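Elżbieta Marciniak had ordered 80 tins for the Zadgate anniversary, each printed with the founder's portrait in full colour. The proof showed him smiling. The tins showed him smiling on the lid and, where the seam fell, chewing his own ear.

“It's a wrap design,” said Wojciech Kalinowski of Ginder. “It wraps.”

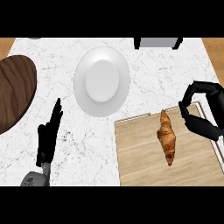
Zadgate Social Club – Stories by Members

She asked what a reprint would cost. He named a figure and offered her 12 free lids.

“Of the ear?”

“Of the smile,” he said, a little hurt.

She took the lids.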